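Budget for a small pipetting cell - where would you spend?

benchrat_kv
I've been handed the job of pricing out a second arm setup for our lab in Kaltville and I'm going in circles. We do sample prep, mostly moving small volumes between tubes, and the first cell has been good enough that my boss Lina Bataineh wants another one before the end of June. Great! Except the quote I got for the Bruna gripper plus a force sensor made her go very quiet.

So where do you save and where do you pay up? Arm is decided, same as the one we have. It's everything hanging off it and under it that I'm stuck on.

oddtorque
Pay for the force sensor. Save on the frame. Aluminum extrusion is aluminum extrusion, get it cut to length from whoever is cheapest near you and bolt it up yourself in an afternoon. We paid Dewan to build our first frame and then did the second one ourselves and I can't tell them apart.

mossy_kettle
Gonna disagree on the force sensor. If all it does is pick up a tip and go to a fixed rack position, you can get by on taught points and a bit of compliance in the fingers. We ran 11 months without one. Yes we bent some tips. Tips are cheap.

oddtorque
Tips are cheap, the arm jamming a tip into a rack and shoving the whole rack sideways is not. Ask me how I know.

mossy_kettle
So clamp the rack down?? That's a few bucks in brackets.

benchrat_kv
OK this is the exact argument I've been having with myself. Our tube rack and tip racks just sit on the table right now, so mossy has a point that I could fix that first. But we also change the layout a lot and I don't want to re-teach everything each time somebody bumps a box.

Numbers so far, leaving out the arm: the frame and rails came to 1,404, and that's from a shop that cuts and delivers. Brackets and hardware 222 on top. I have nothing down for cables, cable ties, the tabletop or spare fingers, and I know that's going to bite me.

filament_joe
Spare fingers! Put in 3 sets minimum. The stock jaws that come with most two-finger grippers are made for blocks and not for skinny plastic things, and you'll end up trying a few shapes. If you've got a printer you can do the first rounds yourself and only pay for machined ones when you like the shape.

Also budget for your own time. The line I always forget is the weeks of somebody fiddling with it.

pelican_dd
Has anybody here used the Filtik stands? They sell a whole table-and-posts kit, which would save benchrat the frame hassle. My worry is the posts, they look a little skinny for mounting anything up high.

oddtorque
Used one. Fine for a light camera, wobbly for anything else. I'd still go with plain extrusion, you can always add a corner bracket later.

mossy_kettle
On that we agree, mark your calendars.

benchrat_kv
Ha. OK, so plain extrusion it is, and I'm moving finger money up the list. Pelican, thanks, I'd been looking at that kit too and now I'll skip it.

For the tabletop I'm leaning toward wood again. We've got it on the current one with a rail along the front, and it's easy to screw stuff into if I do end up pinning the racks down. Only gripe is that ours is pretty shiny. I'd ask for a matte finish this time if it doesn't cost extra.

The sensor stays in the quote for now and I'll let Lina be the one to cross it out. The current cell is below, same arm and same general layout I'm pricing, so if you spot something I'll need to buy that I haven't listed, please yell before I send this in.

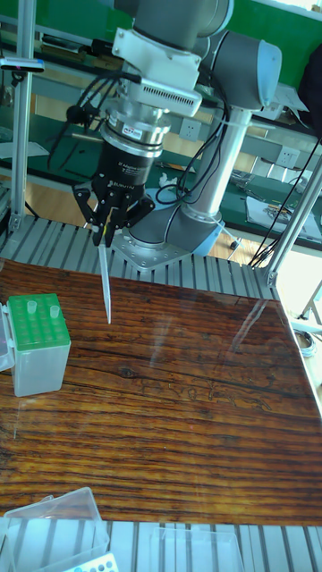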